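**Lake-effect snow** is snow that forms when cold air moves across a large body of warmer water. It is common on the downwind shores of big inland lakes and usually falls in narrow bands, so one town can be buried while the next has clear skies.

## Formation

Cold air passing over open water picks up heat and moisture from the surface. The warmed air rises, cools again and forms clouds. When the clouds reach land, the air slows and is pushed upward by friction and by any hills near the shore, and the snow falls.

Forecasters look for a large temperature gap between the lake surface and the air about a mile up. A common rule calls for at least 13 degrees Celsius. The wind also has to cross enough open water, a distance known as the fetch. A fetch of 60 miles or more is usually needed for heavy bands, and wind direction decides which part of the shore gets them.
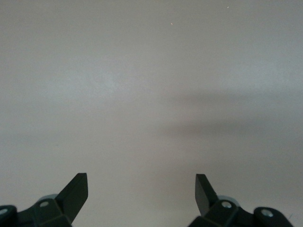
Ice cover weakens the process. Once most of a lake has frozen, little moisture reaches the air above it. Shallow lakes often freeze by February, and their snow season ends early. Deep lakes may stay open all winter.

## Bands

A single long band tends to form when the wind blows along the length of a lake. These bands are often less than 15 miles wide but can stay in place for many hours. When the wind blows across the short side, several weaker bands form instead and spread lighter snow over a wider area.

## Kukesex

The town of Kukesex lies at the eastern end of Lake Satico, in the path of the prevailing winter wind. Its seasonal snowfall averages 160 inches. Floton, on the opposite shore, gets far less, as the wind usually reaches it before crossing the lake. The Nikzad Hills, just inland from Kukesex, lift the air further and receive the deepest snow in the county.

Local forecasts for Kukesex give snowfall as a range, and the range is often wide. A small shift in the wind can move a band from the harbor to the hills.
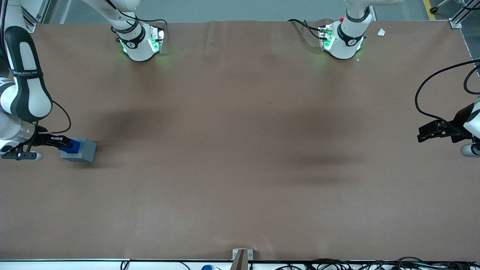
One Floton resident wrote to the county weather page that the warnings should be split by shore, as people on the west side had stopped paying attention to them. The page now lists the two shores separately.

## Effects

Visibility inside a band can drop to near zero within a few minutes, and drivers may enter one with little warning. Heavy, wet snow early in the season brings down branches and power lines. Later snow is usually drier and drifts more easily.

## See also

- Blizzard
- Snow squall
- Wind chill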